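Etthorpe Software Gallery: Cloth and Soft Goods

Last updated June 4, 2020

Home | Gallery | Release notes | Contact

Etthorpe is the set of programs we use to turn hand-held gripper recordings into something a robot arm can plan with. It reads the video from the wrist camera, works out how the tool moved, finds the cloth, and writes a list of grasp points and paths. This page belongs to the soft goods part of the work. Boxes, bottles and other hard things are on the Killside page.

Most of the changes since the May release are in perception. The notes are by Rangi Tomoana, except the planning section, which Mwanahawa Mohamedi wrote.

Finding the cloth

The cloth finder is called Lahlou. It takes one image at a time and marks every pixel as cloth, tool, support surface or other. The support surface is whatever the cloth is lying on, so a bed, a table and a floor all get the same label. We tried giving them separate labels and dropped it. The planner never used the difference, and the labelers disagreed about sofas.

Pale cloth is harder than dark cloth. A cream or white piece next to a bright window loses its edge in the image, and the finder tends to pull the outline in toward the folds, where there is still some shading. The May release lost the far edge of pale fleece often enough that Rangi wrote a separate check for it. The check compares the outline with the previous frames and flags any place where the edge jumps by more than 2 percent of the image width.

Shiny surfaces are the other problem. Clear plastic over a bed or table throws back the window as a white patch, and the old finder called that patch cloth. The new one looks at how the patch moves when the tool moves. A reflection slides across the plastic, and cloth stays where it is unless somebody touches it. This works well when the tool is moving and does nothing when it is still. In that case the patch is marked unknown and the planner keeps away from it.

Printed cushions, throws and curtains in the background are all cloth as far as the labels go. Lahlou marks them and a later step throws out anything beyond reach. If you run the finder alone you will see them all in the output, and that is expected.

Tool tracking

Tool tracking is in a package named Collden. The gripper's own fingers are always in view, so Collden masks them out before it looks for fixed points in the room. Without the mask it locks onto the finger pads and reports that the tool never moved.

Good fixed points are corners of furniture, door frames, tile joints, and patterns that repeat only a little. Quilted covers with a regular stitch pattern are bad. The tracker can slip by one diamond and carry on with no idea that anything went wrong. We now limit how many points may come from any one surface, and slips of that kind have mostly stopped. The limit is 200 points for a surface and 500 for the whole image. Both numbers are in the settings file, and lowering the second one is the easiest way to make Collden run faster on an old laptop.

Overexposed windows are left out entirely. The frame around the glass looks like a fine set of corners until the exposure changes, and then the corners are gone.

Opening and closing is read from the gap between the pads. Dark pads against pale cloth give a clean reading. Dark pads against dark cloth do not – use the tool's own log for those recordings if you have it.

Planning (M.M.)

The planner wants three things from the steps before it: an outline, a height map and a short list of folds. It scores each fold by how far it stands up from the cloth around it and how easily two fingers can get to either side. A loose mound usually has plenty of folds that score well. A flat sheet has almost none, and the planner falls back to the nearest edge.

Edges that hang over the side of a bed are handled separately. The part that hangs has weight, and lifting close to it drags the rest of the cloth after it. For now the planner adds a cost for any grasp near a hanging edge. The cost is a guess that I set by hand. I would like to replace it with something learned from the recordings, but that is not in this release.

Paths are checked at 1,000 steps each. Fewer steps were fine for hard objects, but thin folds slipped between the checks. The check covers both fingers and the body of the tool. It does not know about stools, chairs or boxes unless they have been labeled, so look over the path in the viewer before you send it to an arm.

Viewer

The viewer draws the outline in yellow, the chosen fold in red and the tool path in white. White was a poor choice for pale cloth and there is now a menu to change it. Two keys step backward and forward one frame. Holding either key down used to crash the program on long recordings, which was fixed in May.

The viewer can also hide everything labeled as other. People like this for talks, but turn it off when you are checking the tracker, or you will be hiding the points it depends on.

Known problems

Cloth pressed down by one finger is sometimes split into two pieces.

Holes and tears in a plastic cover are marked as objects if they look dark enough.

Stuffed toys on the edge of the working area may be labeled cloth. Move the reach limit in until they drop out.

The export tool writes the wrong time stamp when the recording runs past midnight.

Reports on any of these are welcome through the contact page. Please send the settings file along with the recording.

Gallery

Click on the picture for full size. The picture is straight from the camera, with no overlays.

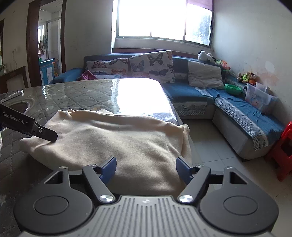
Cream fleece in a loose mound between the finger pads, with window glare on the plastic bed cover.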